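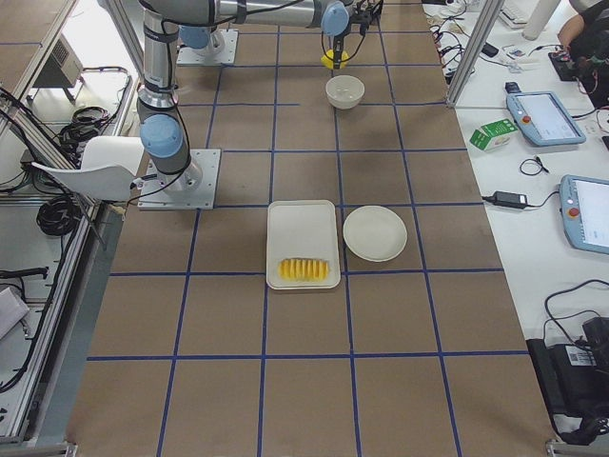 ## Getting the house ready for a big party

I've hosted my share of crowded birthdays, one christening and a retirement lunch that spilled out into the neighbor's yard (bless her), and most of what I know about it I learned the hard way, standing in my own kitchen at 7 in the morning looking for the good scissors. So make yourself some coffee and take whatever is useful.

Start with one sheet of paper on the refrigerator door. Mine has the time down the left side and a name next to every job, even the little ones like ice and coats. Work backward from when you want people eating. If lunch is at one, my oven goes on at ten, and I'm dressed by noon no matter what the potatoes are doing!

Write down whatever you're borrowing or renting too. For the retirement lunch we got tables and glasses from Catex, over in Osbridge, and the bill came to $588, with a $238 deposit on top. I taped the receipt inside a cupboard door, and when it was time to send everything back I didn't have to go through a single purse.

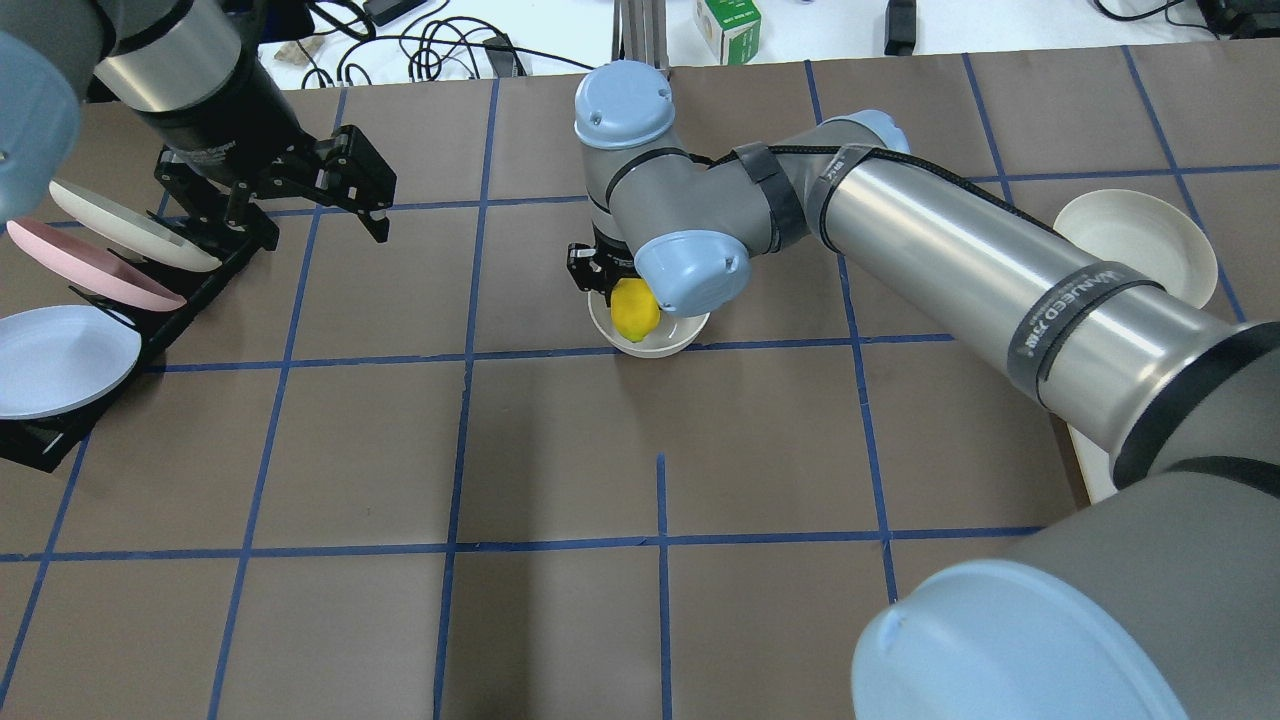
**How early can I set out the dishes?**

The night before is fine. Turn the glasses and bowls upside down on a clean towel, or lay a light sheet over the whole lot to keep the dust off, and leave the plates stacked where people will start the line.

As for the food table, pull it away from the wall if you can possibly spare the room. Guests will go down both sides and the line moves twice as fast. Put the plates at one end and the forks and napkins at the other, so people aren't juggling cutlery while they reach for the salad.

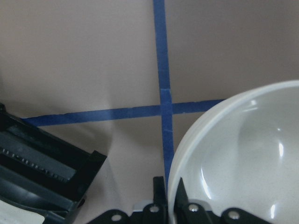

And leave a bare spot every couple of feet, big enough for a serving spoon and somebody's drink, or you'll be wiping up punch all afternoon. My friend Ruxandra Mocanu puts a saucer by every bowl for the spoon, and I've copied her ever since.

Cold things go out last. I keep half of everything in the refrigerator and bring out a fresh platter when the first one runs low. Please don't top up the old one, especially anything with mayonnaise or cream in it. Cut fruit can be done that morning, covered tightly and kept cold, with a squeeze of lemon over apples and pears.

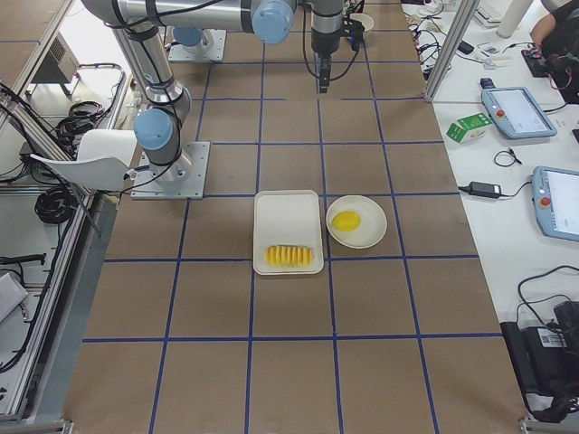 *Fruit slices lined up on a white tray, with a round plate alongside.*

For cleaning up, run the dishwasher empty before the first guest rings the bell, and put a tub of soapy water in the sink for forks. Line the trash can with three bags, one inside the other, and you can lift out a full one and keep going. Rented glasses go straight back into their crates after a rinse, if your rental place allows it. Ask when you book, and get the answer in writing with the pickup time.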